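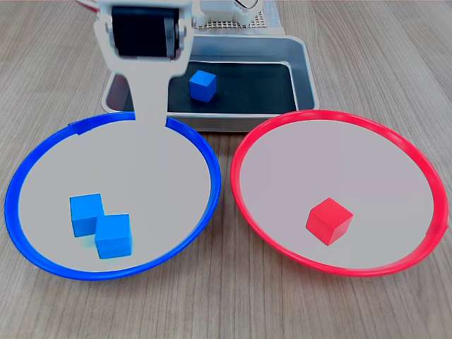 I've been putting off writing up the finger comparison for weeks, mostly because I kept wanting one more evening with it. Kuldeep Kashyap asked me twice whether the long flat fingers were worth the print time, so Kuldeep, this one's for you!

The job is sorting: small cubes come out of the metal tray and go into the blue or the red bowl by colour. I like it as a test because a bad grip shows up straight away. The cube twists, or it pops out sideways and you spend a while on your knees under the table.

The two sets I tried are Konrad Schnyder's Trullby pattern, long and flat with a rounded tip, and the stubbier Kodell ones I'd been using since March. Each got 20 full runs with the same controller settings. The Kodell fingers dropped 9 cubes in all that time. The Trullby set dropped 3, and I did a little dance in the kitchen.
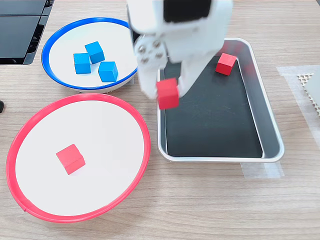
A red cube held just above the corner of the tray.

The corners were what I most wanted to see. With the short fingers the wrist has to come down so low that it gets close to the raised rim, and I'd end up nudging the approach by hand (tedious, and I'm not patient). The longer ones reach in with room to spare. They do flex a bit more when you squeeze hard, so I turned the closing force down to 60 per cent and left it there.

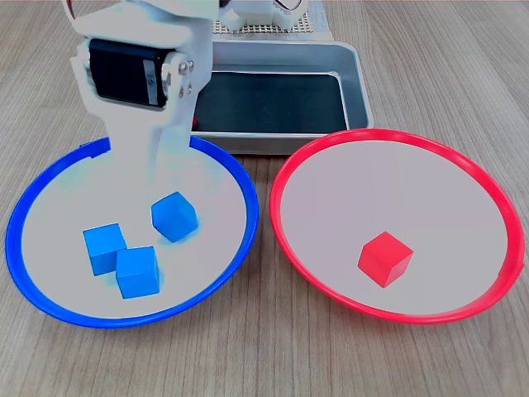

Do you need a second camera to try this at home?

One is enough to get going, as long as it can see the whole tray. A second view helps most when the arm blocks the first, and I'd add it later.

I did swap controllers halfway through one evening, from the Sisodia board to the Zetholm, just to see. The Zetholm is smoother on slow moves and I love how quiet it is, but its setup menu is a maze and I lost my saved positions once by pressing the wrong thing. The Sisodia went back in for the timed runs.

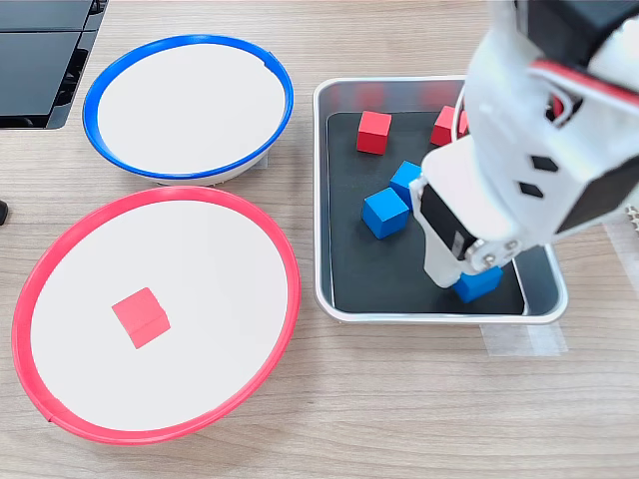

What I'm trying next

Softer tips! Konrad has a version with a thin rubber pad, and he's sending me the files. I also want to try cubes stacked on top of each other, which I expect to go badly for a while.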